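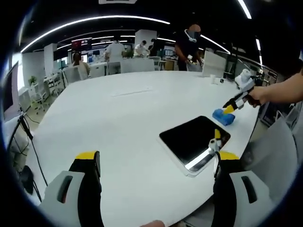

Chapter 5
Cloths, Screens and Shared Tabletops

5.1 Scope of the chapter

Chapter 4 dealt with floors and fixed joinery. The present chapter covers horizontal work surfaces used by several people in a day, together with the small equipment left on them: tablets, cups, clips and similar items. Colour is treated first, as pale tabletops show soil that a dark surface conceals, while dark glass shows smears that a pale tabletop conceals. The two are cleaned in separate passes.

5.2 The folded cloth

A cloth folded into a compact bundle offers several clean faces in turn. A bunched cloth offers one, and its contact area is difficult to judge. Nambiar's trials at the Candholm offices compared both methods over 95 tables — the folded cloth left fewer streaks on glossy surfaces, but the difference on matt tops was small. The full results are tabulated in Appendix B.

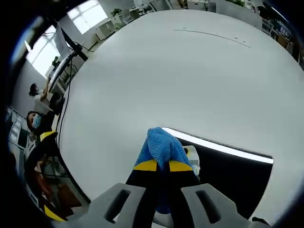

Figure 5.1 Blue cloth, bunched, at a white tabletop. The dark panel behind it carries a bright reflection along its upper edge.

Reflected light is a practical aid to inspection. The operator views the glass at a low angle and moves until an overhead fitting is mirrored in it; residue then appears as a break or haze in the reflection. The Krishnan scale (Section 5.4) grades this haze from 0 to 5.

Terms used in this chapter: pass, face, lint load, dwell time, haze grade.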